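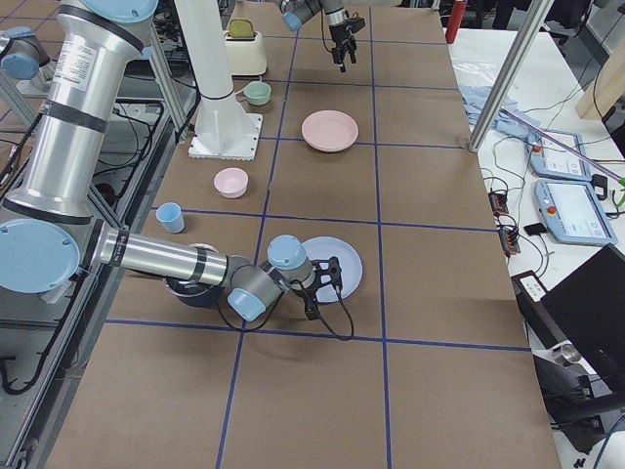
Figure 2. The taped tabletop during a Vustaten run. The near arm's gripper is over the white plate; the far arm's gripper is open at the other end of the table.

Research > Manipulation > Vustaten > Paper, Section 5
Filed under: Robot Software, Planning
Tanko Aliyu and Tobiloba Ekwueme | February

5. Planning over a shared grid

Vustaten treats the table as a set of cells, and the blue tape on the kraft paper (Figure 2) marks the same cells the planner works with. We started taping the table to help ourselves read the logs, and we liked it so much that the grid became part of the method! When the log says that a plate belongs to a certain cell, anyone standing at the bench can look down and check.

Each planning cycle begins with Tadine, our perception module. Tadine returns a class, a footprint and a confidence for every object it finds, and it assigns the object to whichever cell holds the largest share of that footprint. Dishes are a wonderful test here. A pale plate on brown paper is easy to segment, but its rim is a thin target, and an arm above it throws a shadow over the very edge we want to grasp. A mug on its side is harder again, as the handle may point anywhere. For these cases Tadine keeps two pose hypotheses alive and lets the planner choose the one with the cheaper grasp.

The planner, Bruria, then hands out cells to arms. An arm must hold a reservation on a cell before its gripper may drop below the travel height, and it gives the reservation back once it has climbed out again. Reservations also cover the space swept by the forearm (our first version left this out, and Tobiloba spent a long Saturday replaying near misses to find out why). A low forearm can easily hide a bowl from view, so Bruria marks any covered cell as stale and asks for a fresh look before planning a grasp there.

We log the whole exchange in a plain text format called Hà, one line per reservation. The current log set holds 1524 reservations, and replaying all of it on a laptop takes about 5 minutes, fast enough that we now do it after every change to the planner. It has been a joy to work this way: a bad rule shows up as two arms waiting on each other, and the replay stops at the exact line where the wait began.

The cell size remains a hand-set value. Smaller cells let the arms work closer together, but a plate then spills over several of them and has to be reserved as a block. We return to this choice in the ablations.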